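How Bevel Gears Turn a Corner

A gear is a wheel with teeth. When the teeth of one gear fit between the teeth of another, turning the first gear makes the second gear turn too. Engineers call this meshing. Most gears that children meet first, such as the ones in a wind-up clock, are flat. They are called spur gears. Their teeth run straight across the rim, and the two wheels lie side by side.

Spur gears have a limit. The rod through the middle of a gear is called a shaft, and two spur gears only work together when their shafts point the same way. Many machines need the turning motion to go around a corner. A bevel gear does this job.

The shape of a bevel gear

Start with an ice cream cone. Cut off the pointed end and throw it away. The piece that remains, wide at one end and narrow at the other, is the basic shape of a bevel gear. Now cut teeth into the sloping side. Each tooth is larger at the wide end and smaller at the narrow end.

The word "bevel" means a sloping edge. A picture frame can have a beveled edge, and so can a mirror.

The hole through the center of a gear is called the bore. The shaft fits into the bore. If the fit is too loose, the gear wobbles and the teeth wear out early. If it is too tight, the gear cannot be pushed on at all.

What happens when they mesh

Put two bevel gears together so that their sloping sides touch. One shaft can now point up while the other points sideways. The angle between them is often a right angle, the same as the corner of a sheet of paper. Other angles are possible if the cones are cut to suit.

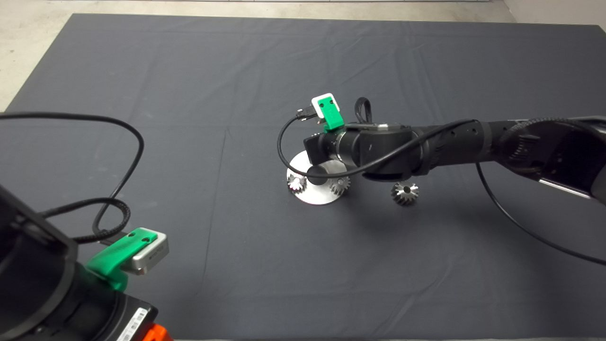 Do two bevel gears that mesh have to be the same size?

They can be different sizes, as long as their teeth are made to fit each other. When both gears have 20 teeth, both shafts turn at the same speed. Engineers call a matching pair at a right angle miter gears. When one gear has more teeth than the other, the gear with more teeth turns more slowly.

Counting teeth

The number of teeth tells you how the speed will change. Suppose a gear with 20 teeth drives a gear with 120 teeth. The small gear must go around six times to turn the large gear once. This is written as a ratio of 6 to 1.

The slower shaft gains something in return. It turns with more twisting force, which is called torque. A little torque is lost to friction where the teeth rub.

Suppose a motor turns the small gear 1,000 times. To find how many times the large gear turns, divide by six. The answer is 166 full turns and part of another one.

More than two gears

Gears can be joined in a longer set called a gear train. With three bevel gears, one gear can sit between two others and mesh with both of them. If the two outer gears face each other and share the same center line, they turn in opposite directions. A similar arrangement is used inside a car, in a part called the differential. It lets the wheel on the outside of a curve turn faster than the wheel on the inside.

Where to find bevel gears

A hand drill with a crank on the side has bevel gears. The crank turns in one direction, and the gears send the motion around the corner to the drill bit. Some hand-cranked egg beaters work in much the same way.

Old water mills used them too. The mill at Plonside has a waterwheel on a shaft that lies flat, but its millstone turns on a shaft that stands upright. A pair of large bevel gears joins the two. Bogdan Surdu, who wrote the guide to the mill, notes that the teeth on one gear are wood and the teeth on the other are iron. A broken wooden tooth can be knocked out and replaced without making a whole new gear. The mill at Partington used iron for both, and ran with more noise.

Putting gears together

Position matters more for bevel gears than for spur gears. If the gears are too far apart, the teeth slip. If they are pressed too close, the teeth jam. A flat base helps to hold the parts at the correct distance while they are fitted. Grease is usually added to metal gears to reduce rubbing.

Keep fingers, hair and sleeves away from gears that are turning. Even a small pair can pinch.

Try it with cardboard

You need 2 paper cups, a pencil and some craft sticks cut short by an adult. Tape the sticks along the sloping side of each cup, with equal gaps between them. Lay the cups on their sides with the sloping sides touching and the narrow ends close together. Turn one cup slowly and watch which way the other one goes. If the sticks catch, make the gaps wider.

Words to know

Bore: the hole through the center of a gear.
Mesh: to fit together, tooth into gap.
Ratio: a comparison of two numbers.
Shaft: the rod that a gear turns on or with.
Torque: twisting force.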